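**April 2023, bench notes, two-arm cell**

Pillowcase task again. Writing this up while it's fresh, because the new chunk setting looks really good and I want Imani to see the reasoning before she changes anything on the training side!

Short version: we went from 9 successes in 22 rollouts with the old policy to a policy that gets the case past the halfway point nearly every time, and the failures have moved to a place I find much more interesting. Same demos for both (300 of them, all teleop, all from the December batch plus the redo). Nothing changed but the action chunk length and how we blend overlapping chunks at inference.

What the old one did: left arm grabs the hem, right arm starts feeding the pillow, then both pause for a beat at the handoff and drift apart. I'd blamed the cloth for weeks. Looking at the joint traces side by side, the two arms were disagreeing about which phase they were in. Left thought "hold", right thought "regrasp", and with short chunks they got to renegotiate it constantly. Longer chunks commit both arms to the same plan for long enough to get through the ambiguous bit. Imani Chege said this back in December and I have now apologized in writing.

Blending: I kept the exponential weights from Kurkodier (our inference wrapper, for anyone new reading this) but turned the decay down so older predictions count for more. Motion is visibly smoother. It's also slower to react, so there's a trade to tune. I tried 4 decay values before lunch and the second lowest was the nicest to watch. Haven't done proper counts on the other three.
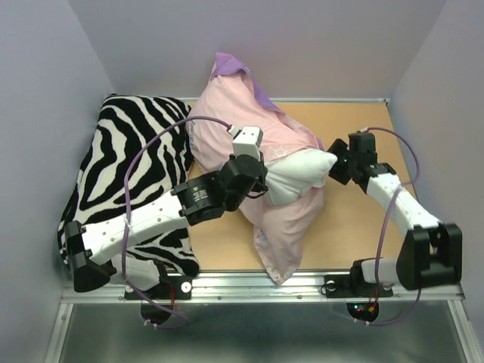

*Pillow and pink case at center, both grippers in on the bundle. Zebra cushion on the left side as clutter.*

The clutter is part of the test. Onen (the eval set) asks for at least one distractor made of soft stuff, and high-contrast stripes are about the meanest thing I could think of for the vision encoder. I expected the left arm to go for it. Over the whole session it went for the cushion exactly once, at reset, and then backed off and found the case by itself. I made a noise loud enough that people came over. None of our demos include a recovery from grabbing the wrong object, so I'd love to know where that came from. Could be luck. Saved the rollout anyway.

Remaining failures, in order of how much they bug me:

- Hem folds under itself and the left gripper pinches two layers. The opening closes up and the pillow just gets shoved along the board.
- Right gripper lets go early, before the corner is seated.
- Purple section folds over the top of the case and the policy seems to read it as the opening. Need to check the attention maps before I believe this one.

The double-layer pinch should be fixable with data. Stisthorpe's shirt-folding set has a nice "rub and separate" motion, so maybe a small batch of demos with that at the start of the grasp?

To do:

- [ ] full rollouts at the other three decay values
- [ ] same policy with the cushion moved to the right side
- [ ] ask Assunção group which chunk length they settled on for towels
- [ ] label failure phases in the log so we stop arguing from memory
- [ ] Imani: please don't retrain yet, I want the baseline frozen until the decay sweep is in

Checkpoint and config are in the shared folder under "pillow_long_chunk". Use the second config file, the first one still has the old decay.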